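2018-07-24

Went to the open day at Pavent, mostly for the parking and partly for the two-arm bench kit they've been emailing me about since March. It is called Hastent. The name was explained to us twice and I still couldn't tell you what it means.

The tour proper starts in a corridor with framed certificates. Then you get a lanyard, a cookie, and Anju Awasthi, who runs the demo bench and is the only person in the building who answers a question with a number. The kit leases at 895 a month. The arms come mounted and calibrated, the grippers are extra, and the screwdriver holder is extra again - I'd have guessed as much from the brochure, where it appears in every photo and no price list.

The job on show was small connector work, one arm holding the cable and the other bringing the driver to it.

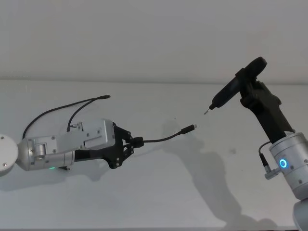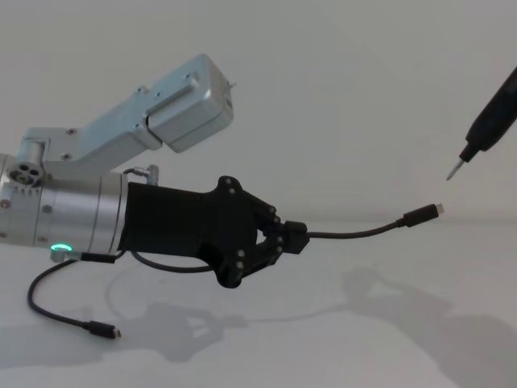 *Hastent demo bench: cable plug in the gripper on the left, screwdriver on the arm at right.*

I asked about cycle life on the fingertips. Anju said 3000 grips before they want you to swap the pads, and that the swap takes 6 minutes if you have the right hex key. I asked if the hex key was included. She wrote something down.

My other worry is the cables on the arms themselves. We had a Tripathi unit at the old shop that snagged its own wiring about as often as it did any work, and I looked at those small loops at the wrist with some feeling. There is a clip set. It costs 89.

Software is by Ukunlow and runs in a browser. You teach positions by pushing the arm where you want it and pressing save, and a man from a lighting company picked it up faster than I did, which he mentioned at lunch.

Lunch was wraps. I've asked for a two-week trial with our own connectors, clips included, and Anju is sending the form.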